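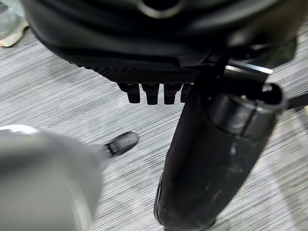

Villaleck, June

Chapter 2. What a Survey Can't Tell You

The town of Villaleck once asked its residents whether they wanted a new bus line to Jarkley. Of the 855 people who answered, 837 said yes. The council called this a clear result.

Was it? Paper forms were handed out at the bus station on a Saturday. People who drive had little chance to see one. The question left out the fare, and it left out the tax. Yolotzin Tapia, who later went back over the forms, found 166 with no home address, so we can't say how many came from Villaleck at all.

Be slow to trust a big number. In this chapter we look first at who gets asked, then at how the question is worded.

Last updated: June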